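Seltel Automation Centre
Tue 1 November

1/ The Seltel Automation Centre held its autumn open day this week. This thread records what was shown, who took part and what visitors asked. Slides from the morning talks will be placed on the Centre's website before the end of November.

2/ The day was arranged in two sessions. The morning was set aside for schools and colleges. The afternoon was open to local employers and to members of the public who had booked a place. All 50 afternoon places were taken.

3/ Keabetswe Molefe, Head of Public Programmes, opened both sessions. Her talk dealt with the kind of work the Centre does and with the length of time it takes. Several of the tasks on show have been under study here for more than a year.

4/ From the opening talk: "Visitors often expect speed. We would ask you to watch for care instead: how the arm approaches an object, how it makes contact, and what it does when the object fails to move as planned."

5/ The Ivine Hall was laid out with 4 stations. Visitors moved between them in small groups, each with a member of Centre staff. We are grateful to all those who kept to the walking routes marked on the floor.

6/ Station one was given over to safety. Staff explained the stop buttons, the light curtains and the rules for entering a work cell. Every group began here, including those who had visited us before.

7/ Station two was presented by our partner Altex, whose engineers showed how parcels of mixed size are picked from a moving belt. Questions at this station were mostly about damaged packaging and unreadable labels. Altex has agreed to supply written answers, and these will be posted with the slides.

8/ Station three dealt with inspection. A camera mounted above a turntable was used to find faults in moulded parts. Pupils from the morning session were invited to inspect the same parts by eye and compare their findings with those of the system. Agreement was good on scratches and poor on slight changes of colour.

9/ Station four, run by the Lam group, drew the longest queue of the day. It concerned pushing. The arm has no fingers for this task; it carries a plain rod and must move blocks across a board by contact alone.

10/ A task at this station is given as a short instruction in ordinary words, such as "bring the red blocks together" or "move the green cylinder away from the blue cube". The system must find the pieces named, choose where to place the tip, and correct its path as the piece turns.

11/ Pushing is harder than it looks. A cylinder may roll or slide away from the line of travel, and a cube pushed off centre will spin. Pieces which are touching tend to move as one, so that separating a group is often slower than making it.
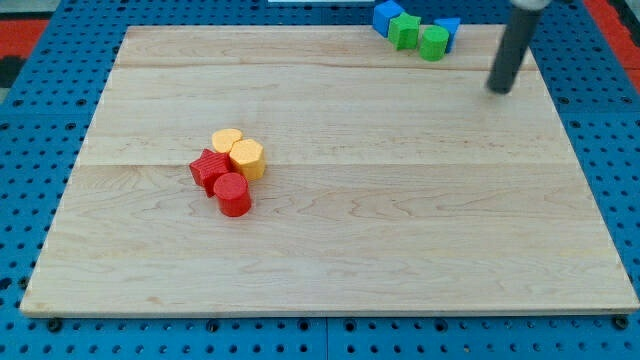 The Lam group's pushing station: red and yellow blocks on the left of the board, blue and green towards the back, with the tip of the rod close to the wood.

12/ Visitors were invited to suggest instructions of their own. Staff read each suggestion aloud before it was entered, and 27 were tried over the two sessions. The group will review them all, including those the arm was unable to complete.

13/ A pupil asked whether the arm knows what a cube is. Dr Molefe replied that it has learned to connect the word with certain shapes in the camera picture, and that this is a narrower thing than knowing. The discussion continued well into the break.

14/ A number of employers asked when a system of this kind might be used on a factory floor. The Centre's answer remains that the pushing work is research. It is not offered as a product, and no date has been set for any trial outside the building.

15/ We were also asked about jobs. The Centre does not give forecasts on employment. Visitors with an interest in training were directed to our short courses, which cover cell safety, basic programming and routine maintenance. Details may be requested from the front desk or by post.

16/ A note on access. The viewing line at station four was too low for some visitors at the back of the larger groups. At the next open day a raised platform with a ramp will be provided, and group sizes at that station will be reduced.

17/ The afternoon session ended later than planned. We apologise to those who missed the shuttle bus to the railway station as a result. Anyone who paid for other transport may send a receipt to the events office.

18/ Items of lost property (one grey scarf, one umbrella, one pair of reading glasses in a brown case) are being held at reception until the end of the month.

19/ Our thanks go to Altex and to the Lam group for staffing their stations throughout the day, and to the teachers who prepared their classes so well. Many of the most searching questions came from the youngest groups.

20/ Schools wishing to attend the spring open day should write to the Public Programmes office. Requests are dealt with in order of receipt, and priority is given to schools that have not yet visited. Each school may bring up to 2 groups.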